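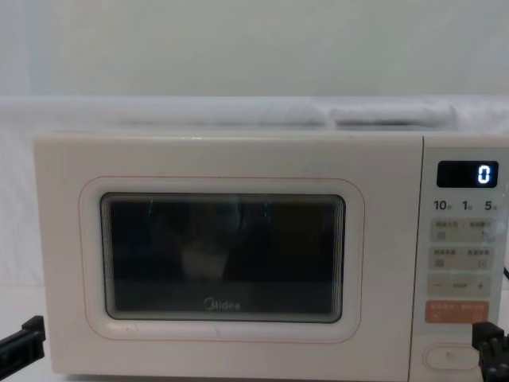 크림화이트 전자레인지, 흰 벽 앞에 둔 모습

Draleck 전자레인지 윗면 덮개 (누빔 / 무지)
재입고 됐습니다. 수량 많지않아요

먼지 막는 용도 + 기름때 막는 용도. 주방 선반에 올려두고 쓰시는 분들이 제일 많이 찾으심. 윗면만 덮는 타입이라 문 여닫는 데 안 걸림. 양옆으로 주머니 2개, 집게나 행주 정도 들어가요. 무거운거 넣지 마세요 한쪽으로 쏠립니다

소재 - 겉감 면, 안감 폴리. 누빔은 솜 얇게 들어감
색상 - 아이보리, 연회색, 머스타드(품절)
폭 - 40cm
무게 - 173g
세탁 - 찬물 손세탁, 건조기 X
원단 - Trirammont 원단 그대로. 지난번 거랑 같음

사이즈 문의 너무 많아서 적어요. 본체 윗면 가로 세로 재보고 주문해주세요. 모델명만 알려주시면 저희도 몰라요 ㅠㅠ 줄자로 재는게 제일 정확. 손잡이형 문이랑 버튼형 문 둘다 가능. 오븐 겸용은 윗면이 많이 뜨거워지는 제품 있으니 설명서 먼저 확인하시고요

통풍구 절대 막지 마세요!! 윗면에 구멍 있는 제품은 사용 불가. 뒤나 옆에 있으면 그쪽으로 안 넘어가게만. 조리중에는 걷어두는걸 권장합니다. 위에 냄비 올리는 용도 아님

첫 세탁때 물빠짐 조금 있을수 있음. 다림질은 중간온도로 안쪽에서. 누빔은 다리지 마세요 눌려요

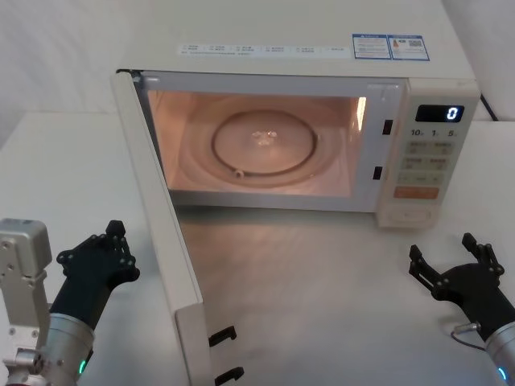 배송 / 교환
평일 오후 2시 전 주문은 당일 출고. 주말 주문은 월요일에 나갑니다. 색상 교환은 왕복 배송비 고객님 부담, 불량은 저희가 부담. 세탁 후에는 교환 안돼요. 실밥 정도는 불량 아닙니다 양해 부탁드려요
누빔은 이번에 400장만 들어왔고 다음 입고 날짜는 미정임니다

상품평
- 생각보다 얇은데 가벼워서 좋아요. 주머니에 집게 넣어놓고 씀
- 연회색 사진보다 살짝 푸른빛? 그래도 마음에 듭니다
- 머스타드 언제 들어오나요ㅠ
 └ 10월 안에는 어려울것 같아요 죄송합니다
- 엄마꺼까지 두장 샀어요. 포장이 좀 구겨져서 왔네요

검색어를 입력하세요 검색 상세검색

함께 본 상품
Ren 밥솥 덮개 아이보리
Cavley 싱크대 물막이 매트
Draleck 토스터 커버 소형
Ren 누빔 냄비장갑 한쌍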